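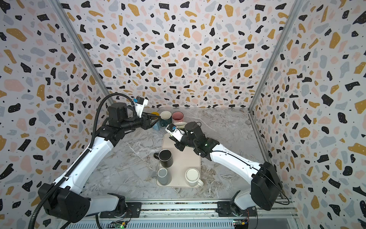
*By Ruth Escobar | Saturday, October 11, 2025 | Kitchen & Table*

## Dinau tray and mug set

I bought this set in August to replace a tray that had warped. It comes as one beige tray and three mugs - one black, one gray, one white - and cost me $94 before shipping. Tretitz sells the same mugs without the tray, but by the time you add a decent tray you're close to the same price.

**The tray**

It's a plain rectangle with rounded corners. I use it lengthwise on a gray marble top, and the beige works better against the gray than I expected from the product page. The terrazzo panels behind it have mustard, pink and blue-gray chips in them, so I didn't want anything patterned on the table too.

There's enough room for the three mugs with space left over for a small plate or the sugar. Carrying it full takes both hands. I wouldn't try it on stairs with hot coffee.

Coffee rings wipe off if you get to them the same day. One that I left over a weekend took some baking soda and a second try. The instructions say hand wash only and I've stuck to that.

**The mugs**

These are everyday mugs and I don't have a lot to say against them. The handles fit three of my fingers. Aled Maddocks, who has much bigger hands than I do, gets two in and complains about it.

The white one shows tea stains first. The gray is the one I reach for most. The black is fine, but it's hard to judge how much milk you've put in when the kitchen is dim.

They don't stack. If your cabinet is short on space, look at the Kinnunen set, which does stack but has thinner handles.

**With other mugs**

Most people won't keep to the three that come in the box, so I've been mixing in my own.
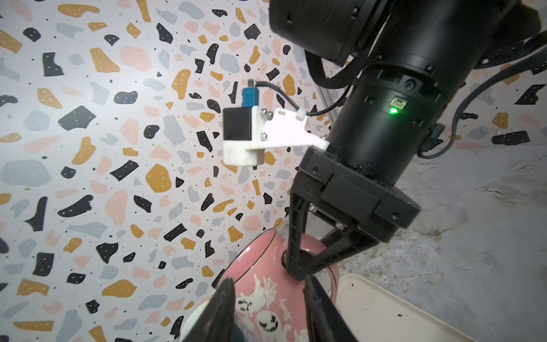 My Halloween mug is out for the month. It's pink, with a spider web and a ghost with a pumpkin face, and it's rounder than the Dinau ones. It still sits fine on the tray, though with four mugs on there you lose the spot for a plate. Colors aren't a problem. Beige goes with pink well enough.

**Ordering**

Shipping took nine days. The gray mug in my first box had a chip in the foot, and Dinau sent a new one after I emailed a photo. They didn't ask for the old one back.

**Rating: 4 out of 5**

I took a point off for the mugs not stacking and for the hand washing. If you already own mugs you like, buy the tray by itself when it's in stock. It was sold out when I checked this morning.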